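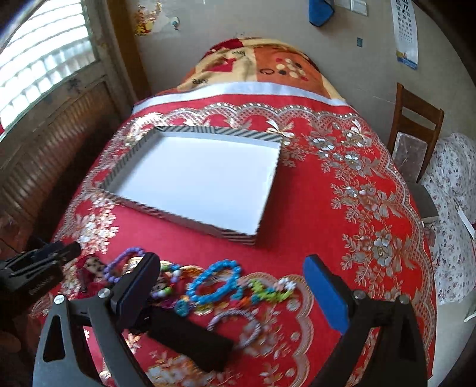

Costume jewellery

Costume jewellery is the cheap, cheerful stuff – beads, bangles, bows – worn for colour and not for what it'd fetch at a pawn shop. I grew up on it, so forgive the bias! My favourite maker is Lomavia, started by Uchenna Afolabi with 80 moulds and a borrowed kiln, and its early glass beads are now fairly collectible (I own three and I'm not selling).

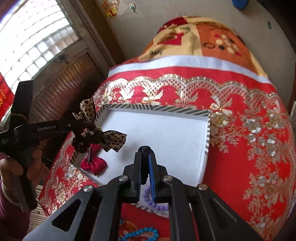

Lavender beads and a leopard-print bow.

Plastic beads fade, so keep them out of the January sun.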